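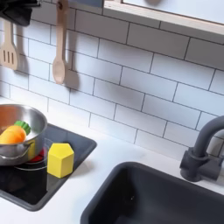 How many demonstrations do we need before the first training run?

We settled on 2000 for the kitchen set, spread over all the tasks on the list, with the early ones checked by eye before anybody records the rest.

Minutes of the Wirnarach demonstration group
Held 2021-03-14 in the downstairs room at Jillmont
Present: Jaanus Grīnberga (chair), Wing-sze Lo (minutes), plus the operators from both shifts
Apologies: the Zwane team, who sent written comments

1. Minutes of the last meeting
Agreed, with one correction. The task called "clear the hob" should have read "clear the pot". They are separate tasks and have separate folders.

2. Where we are
Jaanus opened with the good news, and there was plenty of it. The store now holds 2292 recordings across every project, and the play kitchen is already the part people most enjoy working on. The pot tasks in particular have come on beautifully. Operators are moving more smoothly, and the long pauses over the rim that bothered us in the first batches are much rarer.

Wing-sze reminded everyone that the total includes the old drawer recordings, which don't count towards the kitchen target. Jaanus said he knew that and was going to be pleased anyway.

3. Pot tasks
Long and very lively discussion. The tasks are: put the named object in the pot, take the named object out, and move an object from the pot to the sink. The carrot is everybody's favourite because it is soft and forgiving. The yellow block is harder, as a small twist of the wrist at the wrong moment leaves it leaning on the rim.
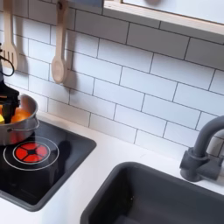 Wing-sze Lo

I put the case for keeping the crowded pot. With more than one thing in there the fingers have to go down past the rim and pick between neighbours, and that is just the sort of choice we want the model to learn from. It would be a great shame to record only tidy starts! The operators agreed, though one asked for a clearer rule on what to do when two objects come up together.

Agreed: if two objects come up, the operator sets both down and carries on. The recording is kept and marked "recovery". Only a dropped link or a stopped arm ends a recording early.

4. Starting positions
At present too many recordings begin with the pot in nearly the same spot. Jaanus showed a plot of the starts and they sat in one tight clump, with a few brave ones off by the sink. He would like the pot and the objects moved after every 5 recordings. The late shift asked whether the hanging utensils should be changed as well. Left as they are for now, so that we can see what moving the pot does by itself.

5. Written instructions
Each recording needs a sentence saying what was asked. We have been typing "put carrot in pot" again and again, and the Zwane comments rightly said that real people don't all talk like that. Everyone had a go at fresh wordings round the table, and this was the best part of the meeting. "Pop the carrot in the pan" went straight on the list. "Get that yellow thing out of there" was argued over and then accepted.

Action: Wing-sze to collect 40 wordings and share them with both shifts.

6. Loner
Loner is our name for the held-out set, which nobody trains on. Jaanus asked again that it be recorded by an operator who hasn't done the pot tasks before, using object pairings we have kept back. Two people offered on the spot. Recording to start once the new starting positions are in use.

Action: Jaanus to write up the pairings and keep them out of the shared folder.

7. Any other business
The gripper cable was raised by the early shift. It can swing across the view of the utensils when the arm reaches left. Operators to check the loop before each session and note it in the log if it has been moved.

A request for a second pot was warmly received. Jaanus to look at sizes.

Next meeting: last week of March, same room. Please bring your favourite failed grasp.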